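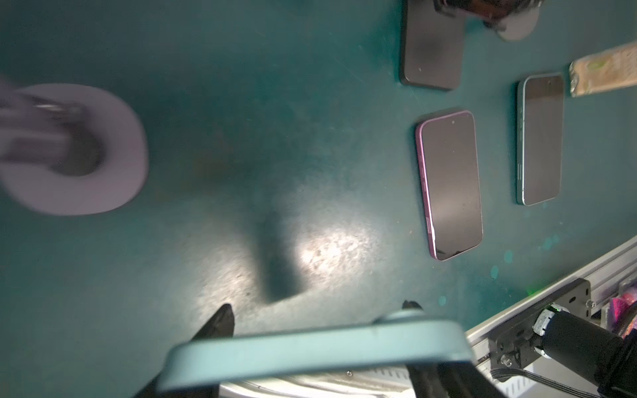
Figure 4. Three phones face-up on a tabletop, screens dark.

4. Installing or replacing the Kovero display driver

This section covers driver build 1442 for Kovero desktop and laptop graphics cards. If you are moving from a build that came with the Stosley launcher, read 4.2 before you start. The launcher keeps its own copy of the driver and will put it back at the next sign-in unless it is told otherwise.

4.1 Before you start

You need an account with administrator rights and 12 GB of free space on the system drive. The download itself is 212 MB. The rest is used for unpacking and for the rollback copy, and most of it is released after the second restart.

Save and close any running game. Games left in the background can hold the shader cache open, in which case the installer stops at step 6 with the message "Cache in use".

Note: On laptops with two graphics chips, connect the mains adapter. The installer does not detect the second chip while the battery saver is on.

4.2 Turning off driver control in Stosley

1. Open Stosley and choose Settings, then Hardware.
2. Clear the box marked Manage display driver.
3. Choose Apply. The box must still be clear when the page reloads.
4. Quit Stosley from the notification area. Closing the window leaves it running.

If the box is greyed out, the setting is held by a system policy. Ask the person who looks after the machine to change it.

4.3 Installing the driver

1. Download the package for your card family. Desktop and laptop packages are separate and have the letter D or L at the end of the file name.
2. Right-click the package and choose Run as administrator.
3. Accept the default folder, or type another. Do not use a network drive.
4. Choose Custom. Express keeps the old profiles and should only be used when updating from the build directly before this one.
5. Tick Clean profiles. Leave Audio over display cable ticked if your monitor has speakers.
6. Choose Install. The screen will go black and return, usually more than once.
7. Restart when asked.

Caution: Do not switch off the computer while the screen is black in step 6. If the picture has not returned after 12 minutes, hold the power button until the computer stops, then follow 4.5. 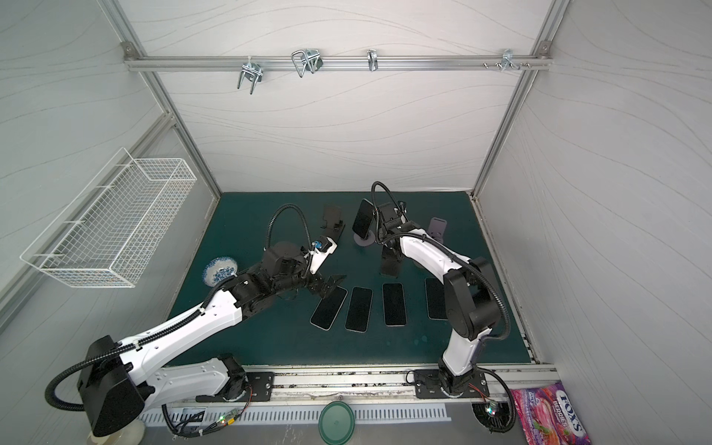 4.4 Checking the installation

After the restart, open the Kovero panel and select System. The build number is on the second line and should read 1442. If an older number is shown, Stosley has restored its copy - repeat 4.2, then 4.3 from step 2.

The first start of each game will be slower than usual while shaders are rebuilt. Later starts are not affected. Frame limits and colour settings made in the old panel are not carried over when Clean profiles was ticked, and must be entered again by hand.

4.5 Going back to the previous driver

1. Start the computer in safe mode.
2. Open the driver folder and run the file named restore.
3. Select the build you want. The list holds the last 2 builds installed on this machine.
4. Choose Restore, then restart normally.

The rollback copy is deleted if you use Free up space in the panel. After that, an older build has to be downloaded in full.

4.6 Known problems in this build

- Prarkarus may flicker in the map view with variable refresh turned on. Turn it off for that game only, under Profiles.
- Recording stops when the desktop resolution is changed during a session. The file up to that point is kept.
- The fan curve editor shows the wrong colour for the idle range. The values are applied correctly.

Section revised in January by Revathi Rajan. Steps checked by Tín Lý.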